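**Drawer task: how many demos, and which views do I keep?**

*Gruslow*

I'm collecting teleoperated demonstrations of a drawer task for an imitation policy. The props are a cardboard drawer unit and a grid cloth. I have 1,043 episodes and planned on 2,000. Each one stores fixed and wrist views. With 49 held-out starts, the policy still misses the handle more often than I'd like. Should I finish the plan or change what I record? Stills from both kinds of view:
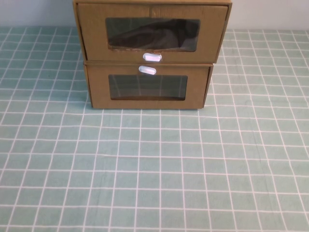
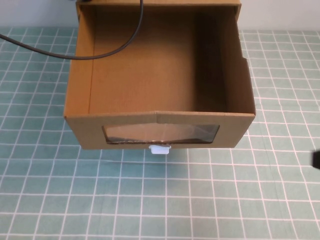
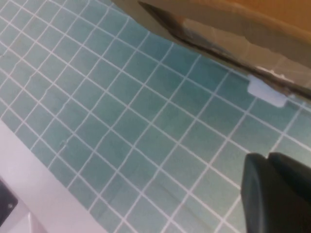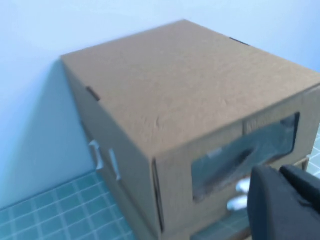 **Flarix**

Stop adding episodes until you know which view is failing. Train once with fixed views only and once with wrist only, same seed, and compare on the same 49 starts. Also check the timestamps between streams. A lag of two or three steps will produce exactly this kind of near miss.

**El Sherbiny**

Agree on the timestamps. I would also vary the start pose more. We recorded 30 episodes per pose and it was too many; fewer per pose and more poses worked better. Keep the failed grasps if the operator recovers, and label them.

**Dralach**

just get more data, 2,000 isn't much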